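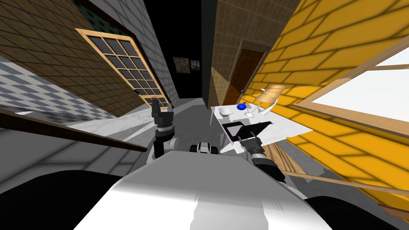 White top, thin white legs.

Projects > Furniture Fixes > Tables

How to Stop a Table from Wobbling

February 2024
By the Girnuna workshop

If you have ever eaten a whole dinner with one elbow pressed down on the corner of the table so the soup wouldn't slosh, this page is for you. I lived that way for longer than I'd like to admit (there was a folded church bulletin under one leg, then two, then a coaster), and when I finally got down on the floor with a flashlight the whole repair took me less time than the soup had.

Give yourself an evening anyway. You'll want a screwdriver or hex key to suit your table, a straight board or a long level, a pencil, some wood glue if your table is glued together, and a handful of felt or cork pads.

Is it the floor or the table?

Start by turning the table a quarter turn, right where it stands, and give it a push. Then another quarter turn. If the wobble comes and goes as you move it, the floor is probably to blame. If the same leg lifts every single time, it's the table. My kitchen floor dips toward the back door, and I spent a whole September blaming a perfectly good little 44 by 34 inch table for it!

If you can, carry the table to a flat concrete floor as a second check. Garage floors usually slope toward the door, so try more than one spot before you trust what you see.

Tighten everything

Clear the table off and lay a blanket down, then turn it over with a helper so nobody wrenches a leg sideways. Go around all the screws and bolts where the legs meet the top. Snug each one a little, move to the next, and come around again. If you crank the first one all the way down before touching the others, you can pull a leg out of square, and then you have a brand new wobble to chase.

A screw that spins and never bites has stripped its hole. In solid wood, take it out, dip a few wooden toothpicks in glue, pack them into the hole, break them off flush and leave it overnight. The screw should have something to hold in the morning. My first try was with a single toothpick, which did nothing at all, so don't be stingy.

Loose glued joints want more patience. Work the joint apart if it will come, scrape off the old glue (new glue doesn't stick well to old), brush on fresh, and hold it with a strap or a clamp until it has cured. I use a ratchet strap with a dish towel under the buckle to save the finish.

Look at the frame

With the table still upside down, lay your straight board across the feet from corner to corner, first one way and then the other. If the board rocks or leaves a gap at one foot, you've found your short leg. Mark it with pencil. On metal legs, check for a foot cap that has worn through or gone missing, as a new set of caps may be all you need.

Adding a pad

Please don't reach for the saw! I know it's tempting to trim the three long ones, and I know people who ended up with a coffee table that way. Build up the short leg instead. Set the table upright on its spot and slide thin cardboard shims under the short foot, one at a time, until the rocking stops. Stack those shims together and you have the thickness of pad you need.

Cut the pad a hair smaller than the foot, clean the foot with rubbing alcohol, let it dry, and press the pad on. I put one thin pad on each of the other feet as well, for the floor's sake, and add the extra thickness only to the short one.

If your legs have screw-in levelers, turn those and skip the cardboard. Sit down, lean on each corner in turn, and write a letter at it. Give the bolts another snug in a month or so, especially once the heating season ends.

Comments

quiltroom: The toothpick trick saved my sewing table. I'd been about to buy new legs!

porchlight_pie: Does cork hold up on tile? Felt gets so grimy in my kitchen.

Girnuna workshop: Cork has done fine on mine. It does crumble at the edges eventually, so keep a few spares in the drawer.

oldmaple: It was the floor. Three years of matchbooks and it was the floor.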